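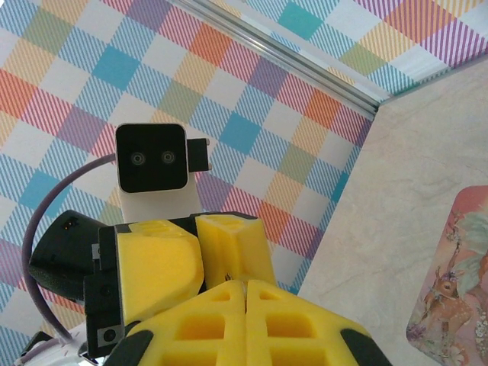
The Grokska is a benchtop coded-mask camera for hard X-rays, made for the teaching labs, planetariums and small observatories that want to show people how a sky map gets made when there is no lens or mirror to make it for you. I've been explaining this instrument to visitors for a good many years now, and I still begin with the collimator, the part that sits over the detector and keeps each patch of it looking more or less straight ahead. Take the faces of the yellow pads, with their rows of recessed rectangular pockets and raised ribs in between, and imagine those pockets going all the way through, and the ribs made of tungsten, and you have a pretty fair idea of the thing. An X-ray coming straight down a pocket reaches the detector, and one coming in at a steep slant runs into a rib. Once people have that picture in their heads the rest of the instrument goes down much more easily.

How the mask works

In front of the collimator sits the mask, a flat plate with 2,672 cells, some open and some blocked. A source in front of it throws a shadow of the whole pattern onto the detector, and if the source moves a little to the left, the shadow moves a little to the right. With two sources you get two shadows on top of each other, and to the eye it looks like a mess (my own students call it the snowstorm). The software then slides the known pattern across the recorded counts and asks, place by place, how good the match is. Where the match is good, you get a bright spot on the map. It's the same idea flown on satellites that watch for X-ray binaries and other things that flare up and fade away again, and there is something lovely about seeing it done on a table in front of you.

The mask lifts out with two thumbscrews. We do encourage you to let students take it out and run the same exposure without it, so they can see for themselves how little the bare detector knows about direction.

Ulloa mapping software

Every Grokska comes with Ulloa, which was written by Cristóbal Núñez and runs on any ordinary lab laptop. It shows the raw shadow on the left and the reconstructed map on the right, both building up as the counts come in. You can save the event list, cut it up by energy or by time, and make a light curve for any spot on the map with a single click. The transient exercise is the one most teachers write to us about: one source is uncovered partway through the run, and the class has to work out which one it was and when it happened. Cristóbal keeps adding to the exercise book, and new chapters are free to anyone who owns an instrument, however old.

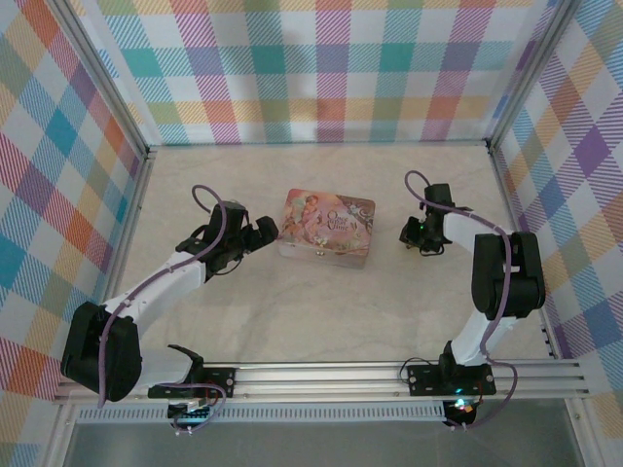
Pink and peach tin box with "Once Upon a Time" on the lid, between the two grippers.

What you'll receive

Grokska camera head with collimator fitted
Coded mask plate and one blank plate
Tilting stand with leveling feet
Power supply and a long data cable
Ulloa software and the printed exercise book
Padded carrying case

Sources are not included. Please talk to your radiation safety officer before you order, and if you aren't sure which sealed sources are suitable, write to us and we'll gladly go through it with you.

Specifications

Mask: 2,672 cells, tungsten
Weight with stand: 11 pounds
Warm-up time: 30 minutes
Cooling: built in, no liquid needed
Warranty: parts and labor, first owner

A word about the warm-up, as it's the question we hear most. The detector will give you counts as soon as you switch it on, but the energy scale drifts until the head has settled, and a spectrum taken too early will have its lines in the wrong place. Switch it on before you set out the chairs and you'll be fine.

From our customers

"We had over 2,000 visitors through the Clandevden open nights last season and the Grokska was running for every one of them. The children like moving the mask and the grown-ups like the map, and I like that I don't have to say 'trust me' anymore when I get to the part about X-ray telescopes." Ffion Griffiths, Clandevden Observatory

Ordering

Each instrument is built and calibrated at the Wirkholm workshop, and the next batch ships in September. Schools may order on a purchase order. Loan units are available for a single term, and you pay only the shipping.

Page updated 6/22/22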